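Keeping and Reusing Paper Bags

Paper bags last a long time if they are stored flat and dry. Most get ruined under a sink or behind a door where damp gets in.

Empty the bag completely, including the receipt and any tissue. Push the side folds inward along the creases they came with, then fold the base up against the back. Bags with rope handles should have the handles tucked inside, or they leave dents in the next bag in the pile.
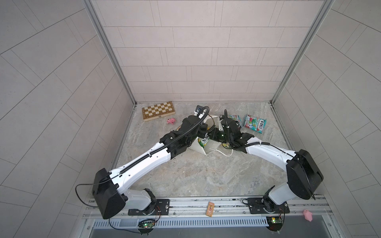 Sort by size before you stack. Small bags go in one large bag, standing upright like files, and the large bag goes on a closet shelf. Plain ones are worth keeping apart from the printed ones - they work for any occasion.

A wrinkled bag can be pressed with a warm iron, no steam, with a dish towel on top. Skip this for anything with a shiny coating or foil lettering.

Torn handles can be replaced with ribbon. Punch new holes an inch below the old ones and knot the ribbon on the inside. The Womel ribbon sold at Dobos in Kurnbridge comes on a 300-inch spool, enough for a good many bags.

Grease spots don't come out. Put those bags in the trash, or use them to line the compost pail if they are uncoated.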